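Section 5: Recording the laundry task by remote control

Applies to the Cekau operator station with the Ornard two-arm kit. Revised 5 Sep 2025.

Read Section 4 (Headset and gloves) first. You need one operator at the station and one spotter on the floor with the stop button in hand.

5.1 Before you start

1. Set the washer program and leave the machine off. The robot does not press start in this task.
2. Place the basket where both hands can reach it without the waist turning.
3. Put in the garments from the task card. Drop them in loosely. Do not fold them.
4. Run the hand check. Both hands must open and close fully on the station screen before you go on.
5. Open a new session and type the task name exactly as it appears on the card. The exporter treats "Laundry load" and "laundry load" as two tasks.

CAUTION: Keep people out of arm's reach whenever the green status bar is showing. The arms follow the operator's hands with no warning tone.

5.2 Carrying the basket

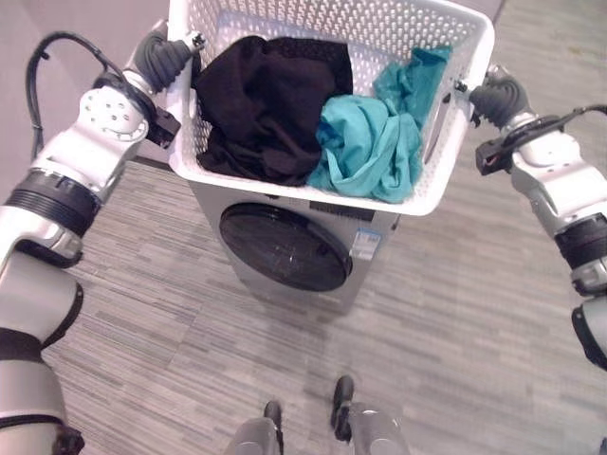 Carrying is recorded as its own segment, apart from loading. Press the left pedal to begin and wait for the click in the headset. Take hold of the rim with both hands, one on each side, and lift slowly. Keep your own hands level with each other. In the view from the head, the basket should look like this one held over the washer, with the rim gripped left and right and the black and teal garments both in sight inside. If you lose sight of the garments, lower your hands a little and continue.

6. Set the basket down on the machine and open both hands completely before you pull them back.
7. Press the left pedal again to close the segment.

Note: If one hand slips, finish setting the basket down and mark the segment "retry" with the right pedal. Do not delete it. Chiến Tạ's team goes through the retries at export.

5.3 Opening the door and loading

8. Begin a new segment. Move one hand to the door edge and pull in a wide arc. A straight pull loads the finger joints.
9. Let go once the door is fully open.

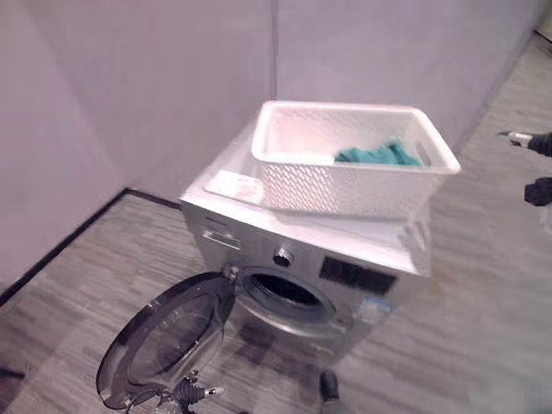
10. Take one garment at a time. Close the fingers, pause, then lift it clear of the basket.
11. Move the garment to the opening and push it past the rubber seal before you release.
12. Repeat until the basket is empty, then close the segment.

CAUTION: Never reach behind the open door with either arm. The hinge side is outside the collision map.

5.4 Limits and storage

A session holds up to 96 segments. After that the station asks you to save and start another. If error 677 appears, the glove link has dropped. Hold still, have the spotter press stop, and repeat the hand check. Send questions on segment labels to Châu Khúc.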